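Search this site Search Go

Femke Van den Broek on renting out a robot that makes beds

I'd been promised a coffee and a demo, and I got both, though the coffee was cold by the time I sat down to it. Femke Van den Broek runs the rental side at Endumex, and for most of this year she has been talking small hotels and guesthouses into trying a bed-making service called Rumier. You pay by the month, a two-armed robot arrives with a setup person, and it learns your rooms. I had about a hundred questions and she let me get through most of them. 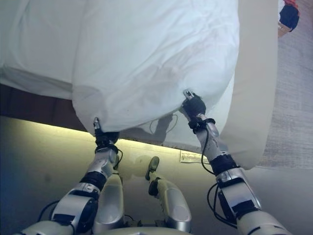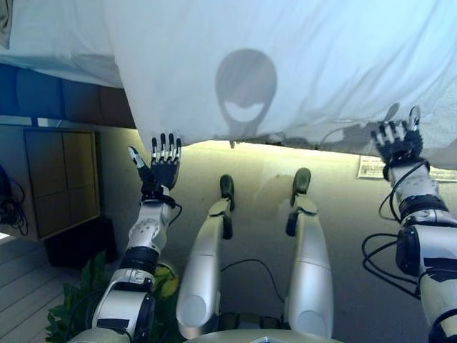
I started with price, because that's what every guesthouse owner I know would ask first. "It's 114 dollars a room per month, with a minimum of 11 rooms," Van den Broek told me, and she didn't blink. I said that sounded like a lot for a place with a part-time cleaner. She laughed and said her first customers told her the same thing in May, in stronger language! Her pitch is that you aren't paying for speed, you're paying for backs and wrists, all that bending over mattress corners. And I'll admit the corner is where I got interested. I had figured a machine would want to work from above, flat and tidy, and there it was with both grippers down on the hanging edge of the white fabric, one farther up than the other, so the cloth bulged out between them. "Everybody looks at the top of the bed," she said. "We spend our lives on the edges."

So what can't it do? She was pretty open about that (more open than the brochure, which I'd read on the train). Fitted sheets with tired elastic are trouble. So is anything with a busy pattern, and so are throw pillows, which she seems to dislike personally. "If you have six decorative cushions per bed, please call somebody else," she said. Duvet covers are offered as an extra, and she wouldn't give me a success rate for them. I asked twice. "Ask me when Medve is out," was all I got. Medve is the next software release, and it's supposed to handle covers with buttons.

I also wanted to know who's on the hook when something rips. The contract covers linen up to a limit, and the setup person stays for the first 2 days to go through your stock and tag whatever is too thin or too worn. Nullthorpe, a 4-room inn that Endumex took on below the usual minimum as a test site, ended up swapping out a whole shelf of old sheets. Van den Broek says the owner was annoyed for a week and then asked about towels. There's no towel option yet.

My own view, for what it's worth: I'd want a one-month trial before signing for a year, and at the moment the shortest term is three months. I told her so. "You and everyone else," she said, and wrote it down. She's hoping to have a shorter plan by spring, and she's promised to call me when the price is set.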